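Print | E-mail
January | by Danuta Kaczorowski
2 min read

Workshop notebook: Mosier, gearbox back in

A long one today, but a good one, and I want to get it down before I forget which shim went where. Gearbox is back in the Mosier after the rebuild and Thenmozhi and I had it shifting by lunchtime, which I really didn't expect after the state of third gear at Pirngate (poor thing, the dogs were rounded off like old pebbles!).

Ratios are as we ran at Pirngate except for fourth, which is one tooth shorter. The driver kept saying it fell off the cam coming out of the long right-hander, and the log backs that up. Oil is the Gajewski, fresh fill. Engine is at 3,020 km and I'd like it looked at before Ronda, though I know what the budget says.

Rear ride height went down 4 mm. Corner weights afterward: left rear 314 kg, and I'm happy to leave it alone. Thenmozhi thinks we could take a bit more rear wing out now, and we went back and forth over tea for a good while. We'll try her way first in the morning session and mine after lunch.

Still to do: bleed the clutch again (pedal feels long to me), safety wire on the diff bolts, new boot for the left driveshaft. Idle is set at 1,000 rpm and it hunts a little when cold, so please don't chase it until the water is up to temperature. Spare third gear is on the shelf by the door, in the blue bag.

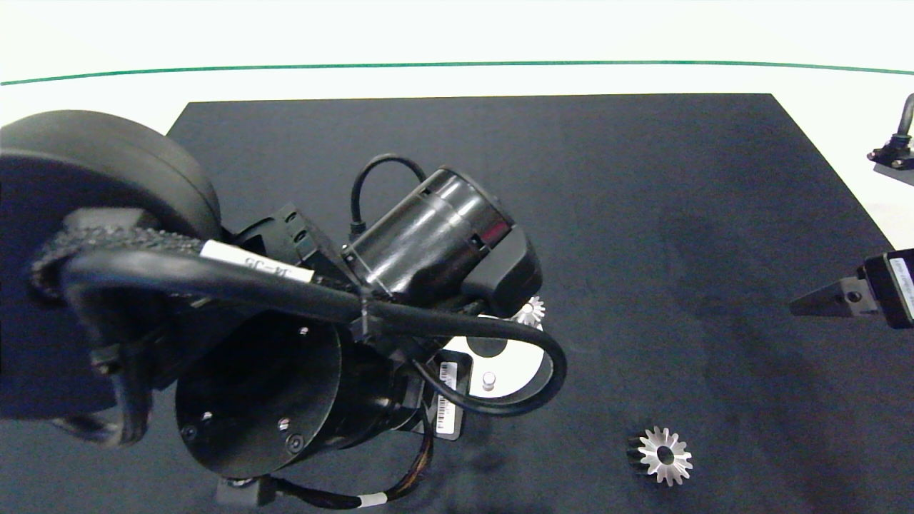 Black mat on the white tabletop, with the arm reaching over.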